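Speaker notes: Keeping a two-finger hand gripper healthy
Skastevstead maintenance evening, April 2024
Mohit Thakur

Opening (stay off the slides for the first few minutes, just talk)

Hello everyone, thanks for coming out on a Monday. I'm Mohit, I look after the hand-held grippers at Osten, and tonight is all about one tool: the two-finger parallel linkage gripper, the one with the soft pads. I love this thing. It's a handful of bars, some screws and a pair of pads, and there is still so much to learn from it.

Ask who has opened one up. Wait for hands. If it's most of the room, skip the anatomy slide and go straight to the pads.

Slide 2: what's in it

Two fingers, mirrored. Each finger rides on linkage bars so the pad swings as you squeeze. Squeeze the trigger, the bars fold, the pads meet. Let go, the spring opens it again. Hold up the spare and work it slowly (turn sideways so the back rows can see it!).

Point out that the two sides have to agree. If the left finger arrives early, you're pushing the object across before you've got hold of it, and with soft goods you may not even notice until you look back over a day's work.

Slide 3: the pads

My favorite part. The textured grid is what does the gripping, and it fills up with lint faster than you'd believe. Socks are the worst, then towels, then anything fleecy. We log every grasp on the bench unit, and on the last set of pads we got to 1,053 before the first real slip. We had cleaned them four times by then.

How we clean:
Soft toothbrush, dry, along the grid and then across it.
Damp cloth, plain water. No solvent, it makes the pads shiny and then they're done for.
Let them air dry with the fingers open. Don't close them on each other while damp.

Tell the story of the hair dryer. Keep it short. The pad curled, we laughed, we ordered another pad.

Slide 4: the joints

Check the screws at the joints every Monday before first use. You want the bar to swing freely with no side-to-side wobble. Too tight and the finger lags, too loose and the pad tips flap around. I go in tiny turns, an eighth at most, and squeeze the trigger between turns.

Thread locker: a dot on the tip of the screw, the removable kind. Xiuying Mao will tell you I use too much and she's right. She rebuilt the pair I'm holding tonight and it's the smoothest one we own.

Then look at the gaps between the bars. Threads get in there. Tweezers, good light, open the finger all the way first.

Slide 5: squaring up the fingers

Close on a single sheet of paper, gently. Pull the paper straight out. You want an even drag on both edges. If it twists, one pad is sitting proud, so loosen its mount, close on the paper again, and tighten while it's closed. Takes me 29 seconds on a good day and I'm far too proud of that.

Demo it here. If the demo goes badly, do it again, people enjoy that more anyway.

Slide 6: working in pairs

Left and right tools wear differently! Most of us lead with the right hand, so label the tools, keep them on the same side, and write the pad change dates on the Tokeck sheet. When we swapped sides every week we couldn't make any sense of the log. Now the right pads get changed after roughly 70 hours and the left ones whenever they look tired.

Storage: fingers open, out of the sun, nothing resting on the pads. The Vishwakarma trays are fine if you cut the foam a little deeper.

Closing

Next session is in June, and Xiuying is bringing a trigger housing to take apart. Spare pads are on the table by the door, please take one and try the paper trick at home. Last slide stays up during questions, start with the one that came in by email. 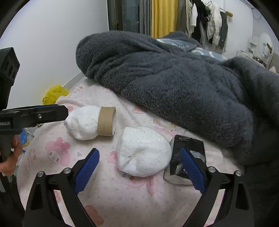

Do I have to replace both pads on a gripper if only one of them is worn?

Replace them as a pair. A new pad is a touch thicker and grabs harder than an old one, so a mixed set pulls the object toward one side and the paper test never comes out even. Keep the better of the two old pads as an emergency spare and write its hours on the back.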